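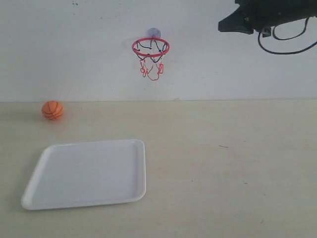
Do Suction Hooks Hold What the Package Says?
Final report, Consumer Testing project
Ka-ming Hsiao and Higinio Becerra
Supervisor: Sum-yee Tseng
Handed in 25 Oct 2018

Why we picked this

Every dorm room in Trosturville has a no-nails rule, so every student ends up buying suction hooks. The packages make big promises. Ours said the hook was good for "everyday loads on any smooth surface" and then, in much smaller print, listed most of the surfaces you find in a dorm room as not smooth enough. We wanted to know how much of the promise was left after the small print.

We should say up front that we didn't believe the packages before we started. That is a bias and the reader should keep it in mind. Ka-ming had already lost a mirror to one of these.

What we tested

We bought two kinds of hook at the campus store. The Uvside is the cheap one and comes in a bag with no instructions. The Sistanari costs more and has a twist lock. We used three surfaces: window glass, glazed bathroom tile and painted wall. Each hook was pressed on by the same person (Higinio) and loaded with a bag of dry rice. A trial ended when the hook fell or when 90 hours had passed, whichever came first.

We did 64 trials in all. Four were thrown out. In two of them a roommate moved the bag, and in the other two we forgot to write down the start time, so we can't claim anything from them.

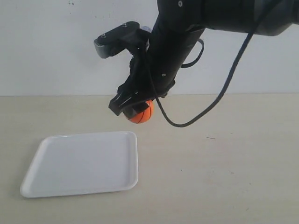

Results

On glass both hooks did well. Nearly every one was still up at the end, and we saw no difference worth paying for between the cheap hook and the expensive one. On tile the Sistanari did better, but only when it was put in the middle of a tile. Anywhere near the grout it came down the first night.

Painted wall was the surface we cared about most, and the results were poor and also messy. Some hooks fell while we were still writing down the time. Others stayed up for two days for no reason we could find. We tried wiping the wall with a damp cloth first, then with rubbing alcohol. Alcohol seemed to help. We say "seemed" because we did those trials last, when Higinio had gotten a lot of practice at pressing hooks onto walls, and we have no way to pull the two apart.

We also ran a short survey. Out of 282 students who got the link, very few answered, and the ones who did were mostly people with a complaint. Chun-hung Peng suggested we make a pie chart of it. We left it out. A pie chart would make it look like we know something.

What the other report says

The only earlier student work we found was a report by Ottavio Lo Presti from a Papadopoulos Hall group, written in June. He concludes that suction hooks are "reliable on painted walls when applied correctly." He never says what correctly means, and as far as we can tell any hook that fell was counted as applied wrong and dropped from the total. You can prove anything holds that way.

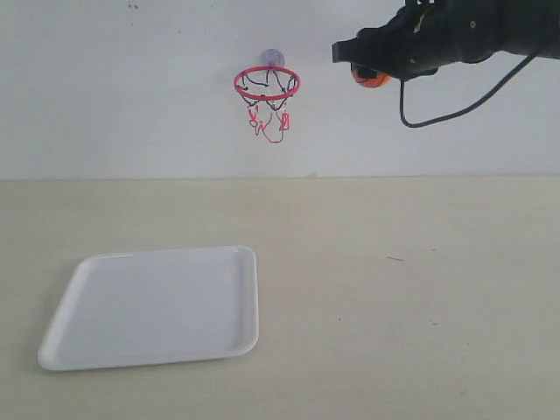

Weight is the other thing the packages are vague about. They give one number, as if a load just hangs there quietly, and our rice bags did just that, so our own test has the same hole in it. A towel gets yanked. A toy hoop like this one, with its red rim held to a white wall by a single suction cup, is a light load and the net adds almost nothing, but the rim sticks out from the wall, so any push on it would try to peel the cup away from the top. We never tested a sideways or downward tug and we don't think the makers' numbers cover it either. If we did this again we would start there.

What we would tell a buyer

Buy the cheap ones for glass. Don't hang anything breakable on paint, whatever the package says. Our trials were few for each surface and all from one building with one kind of paint - a different wall might be kinder. We would want to see somebody else's falls written down before believing it.

Raw times for all trials are in the binder with Ms. Tseng. The pages for tile are out of order.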